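Table Arrangements for a Shared Workroom
Project report, Interior Furnishing module
Arif Ismail, Leilani Escobedo, Kavitha Krishnan
Submitted 27/03/2019

1. Background

Our group was asked to choose a small decorative item for the long tables in the Trondwood building. The item had to be cheap, easy to move and safe to leave out overnight. Fresh flowers were ruled out at the first meeting. We decided on artificial flowers in a glass vase and tried out different ways of setting them up.

2. Method

We sent a short form to 336 people who use the building and got 502 comments back, as many people wrote more than one. Kavitha sorted the comments by topic. The most common request was for color. The second was that nothing should block the view across the table. We then set up arrangements on a wooden table and looked at them from a seated position. 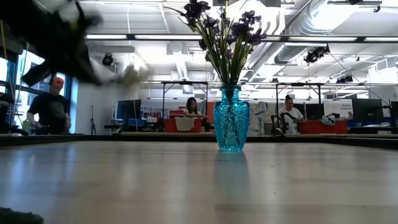

Figure 1. Purple artificial flowers in the turquoise vase, with daylight from the windows.

3. Results

The stems are long compared to the vase. With all of them in one bunch, the blossoms stood well above the glass and spread outward, so a person sitting across the table could still see past the stems. Leilani found the shape a bit top-heavy. Arif liked it as it was. The vase also reflects in the shiny tabletop, and we had not planned for that. Two people mentioned it as a good point.
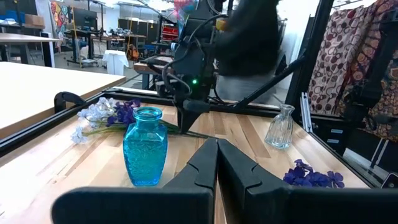

Figure 2. Vases and flowers lying on the table, not arranged.

For the second part we compared containers. We wanted to know if the color of the glass mattered or only its size. The turquoise vase has a raised pattern and shows up well against pale wood, while the small clear bottle vase with the ribbed sides lets the wood grain show through and is easy to overlook. The white-lavender blossoms were suggested for the clear one, but we did not have time to test this properly.

4. Cost

The budget was 3,000 for the whole building. Our plan came to 837, including spare stems. Amirhossein Safavi checked the prices for us.

5. What we would change

We should have tried shorter stems. We also asked about looks and forgot to ask about cleaning, and dust will collect in a raised pattern. A second form is planned for May.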